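How do I get rid of white heat marks on a pale wooden table?

Posted in Home and Garden, Sep 6, 2024

My tenancy in Gosdale ends in October and the kitchen table came with the flat. There are two cloudy white rings on it from mugs. The inventory puts the table at 400 pounds and I don't want to lose that from the deposit. I don't know if it's varnished or oiled. What should I try first?

Usman

Abimbola Akinola

White marks are normally moisture caught in the finish. Dark marks have gone into the wood and are a bigger job. Put a dry cotton cloth over the ring and go over it with a warm iron, no steam, for a few seconds at a time. Lift the cloth and check every time. If it fades, carry on until it's gone.
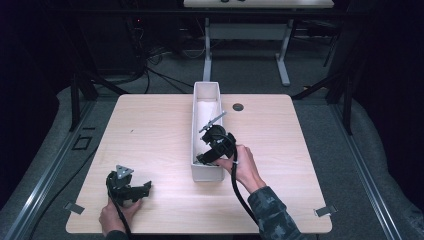

To find out what finish you have, put a drop of water somewhere out of sight and leave it ten minutes. If it beads, it's varnish or lacquer. If it soaks in and leaves a darker patch, it's oil or bare wood. On a light table with rounded corners like this one, the underside near a corner is a good place to test. A long narrow bin or tray on top is fine, but lift it when you move it and wipe under it now and then, as grit scratches varnish badly. Don't use bleach.

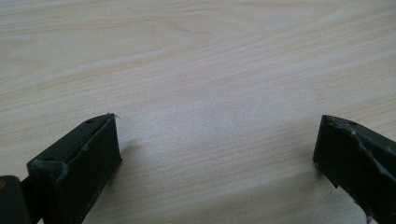

Pale wood grain, close up. Always rub along the lines.

If the iron does nothing, try a little petroleum jelly on the ring overnight and wipe it off in the morning.

Chukwuemeka Bako

Mayonnaise worked on mine. Left it on for an hour. Smelt a bit.

I wouldn't sand it. I paid a man in Nirville 77 pounds to put right a patch I'd sanded myself and you can still see it. Ask your landlord before you do anything drastic.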